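在仿真里对比两种夹爪:从更换末端到跑完 100 次抓取

适用于 Undura 仿真工作台,机械臂模型与控制器不变,只换末端。

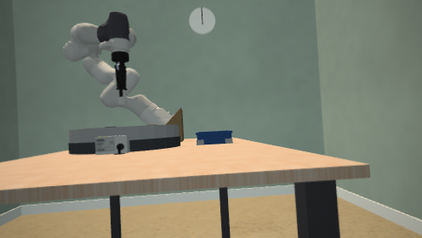

一、先确定要比什么

换夹爪之后成功率变了,原因可能有四个:指尖几何、夹持力、TCP 偏移、控制器增益。前两个属于夹爪本身,后两个属于配置。本文的做法是把后两个固定住或重新标定,使剩下的差异只来自夹爪。

参与对比的两个末端:

A:Fesora 窄型平行夹爪,黑色,细长机身,指尖收窄。
B:Nagano 宽指平行夹爪,指面加了橡胶垫。

任务相同:从台面取一个小件,抬起,移到蓝色料盒上方,释放。小件落入料盒且机械臂回到起始位姿,记一次成功。其余情况一律记失败,不设“部分成功”。

二、准备工程目录

新建一个工程,目录按下面的方式放:

config/ 控制器与相机参数
grippers/ 夹爪模型,每个夹爪一个子目录
scenes/ 场景文件
runs/ 运行日志
report/ 汇总表

夹爪子目录里至少要有三个文件:视觉网格、碰撞网格、参数表。视觉网格和碰撞网格不要共用。视觉网格面数高,直接拿来算碰撞会拖慢步进,指尖附近还容易产生抖动的接触点。

碰撞网格建议手工拆成凸块:安装法兰一块,机身一块,每根手指各两块(指根、指尖)。自动凸分解在机身上效果尚可,在指尖上常把夹持面算成略微外凸的曲面,小件会绕接触点旋转。

三、挂载夹爪

1. 打开场景文件,找到腕部法兰坐标系。所有夹爪都挂在这个坐标系上,不要挂在最后一个连杆的质心坐标系上。

2. 填写安装变换。Z 轴沿法兰外法线,夹爪朝下时 Z 轴指向台面。A 的安装偏移只有平移。B 需要绕 Z 轴转 90 度,否则手指开合方向与 A 不一致,后面的抓取姿态无法共用。

3. 填写质量与惯量。缺省值是零质量,仿真照样能跑,但重力补偿会偏,末端在悬停时缓慢下沉或上浮。

4. 保存后只加载不运行,检查初始穿透。日志中出现 initial penetration 时,先看法兰与机身的碰撞块是否重叠,再把这一对加入忽略列表。不要把手指与小件的碰撞对一起忽略。

四、标定 TCP

TCP 定义为两指尖闭合时接触面的中点。指尖形状不同,TCP 到法兰的距离就不同,沿用旧值会让夹爪抓高或者撞台面。

操作步骤:

1. 让夹爪闭合,不夹任何东西。
2. 读取两个指尖碰撞块在法兰坐标系下的最近点对。
3. 取中点,写入参数表的 tcp_offset。
4. 将机械臂移到四个不同位姿,令 TCP 指向同一空间点,记录误差。
5. 最大误差超过 0.5 毫米时,回到第三节检查安装变换。纯仿真里没有装配误差,误差大几乎都是坐标系写错。

张开状态下的中点不能用来代替。平行夹爪看上去等效,但部分型号的手指走小弧线,开合过程中接触面会沿 Z 方向移动。

五、固定控制器

两组测试使用同一套关节阻抗参数。比例与阻尼只在挂载较重的夹爪时整定一次,然后对两者都用这组值。分别整定会让各自的表现更好,但结果里就混进了整定水平。

手指控制用力限模式。力上限对两个夹爪设成同一数值,闭合速度也一致。B 的橡胶垫摩擦系数写在材料表里,不要通过加大夹持力来模拟。

控制周期与物理步长分开写。接触阶段如果出现高频抖动,先减小物理步长,再考虑接触刚度。改过之后两组都要重跑,不能只重跑出问题的那一组。

六、设置相机

对比测试需要两个视角:一个固定的全景相机,一个腕部相机。

全景相机用于复核,不参与控制。视野里要同时包含机械臂上部、小件和料盒。机械臂抬高时腕部离台面较远,视野按最高位姿来定,否则回放时看不到末端。

腕部相机用于小件定位。更换夹爪后手指占据的画面区域会变,遮挡掩膜必须重新生成。生成方法是令夹爪全开与全闭各渲染一帧,取手指像素的并集,再向外膨胀几个像素。漏掉这一步时,检测器会把指尖边缘当成小件边缘,表现为接近阶段末尾的横向修正量突然增大。

七、生成测试集

每个夹爪跑 100 次。小件初始位置和朝向由随机种子决定,两组使用相同的种子列表,逐一配对。

采样区域要避开料盒和台面上其他物体的邻域。留出的间隙以较宽的夹爪张开后的外廓为准,不以小件尺寸为准。用小件尺寸算出来的位置,A 能伸进去,B 的手指会先碰到旁边的物体。如果测试目的恰好是狭窄空间,就单独建一个测试集,两类结果不要合并。

种子列表写入文件,随日志一起保存。只保存种子总数,事后无法还原中途插入或剔除的用例。

八、运行与记录

每次抓取按六个阶段记录:接近、下降、闭合、抬升、转移、释放。每个阶段保存起止时间、TCP 位姿、手指开度和接触力。

失败原因使用固定代码:

E1 接近阶段碰撞
E2 闭合后无接触
E3 抬升时滑落
E4 转移时滑落
E5 释放后未进入料盒
E6 超时

一次失败只记最早出现的那个代码。小件在抬升时滑落,后续阶段自然都不成立,重复记录会放大 E4 和 E5。

批量运行由 Rungate 调度,每个进程使用独立的输出目录。两个进程写同一个日志文件时不会报错,但行会交错,解析脚本读到的阶段顺序是乱的。

九、看结果

总成功率只看一眼,重点放在配对差异上。把用例分成四格:两者都成功、仅 A 成功、仅 B 成功、两者都失败。

仅 A 成功的用例,查看小件与邻近物体的距离,以及 B 是否集中在 E1。
仅 B 成功的用例,查看小件朝向与 A 的指尖接触面积,E3 和 E4 通常在这里。
两者都失败的用例,先怀疑定位和规划,暂时不要归到夹爪上。

我们在这一配置下的一轮记录:A 的 100 次中有 28 次失败,多数为 E3。逐帧检查后,一部分是指尖碰撞块外凸引起的旋转,按第二节的方法重拆凸块后整轮作废重跑。因此这 28 次不用于比较,只说明模型检查应放在批量运行之前。

十、常见问题

夹爪闭合后小件向一侧弹出:两根手指的行程没有同步。检查从动关节的 mimic 系数符号。

抬升正常,转移时小件缓慢下滑:摩擦模型只开了滑动项。加上扭转摩擦后再看,仍下滑则减小物理步长。

释放后小件粘在指尖上:力限模式下张开指令被上一条闭合指令覆盖。在两条指令之间等待状态回读。

同一种子两次结果不同:求解器启用了多线程。对比测试用单线程,速度慢一些,但可复现。

料盒边缘偶尔挡住 B 的手指:提高释放高度,两组同步修改,并在报告中写明数值。

十一、归档

报告中至少写明夹爪参数表版本、TCP 偏移、控制周期、物理步长、力上限和种子文件校验值。修改任一项都另起一个运行编号。

步骤整理:Yuzuki Sakai
碰撞网格与标定部分校对:Wálter Correa
更新日期:2020年1月14日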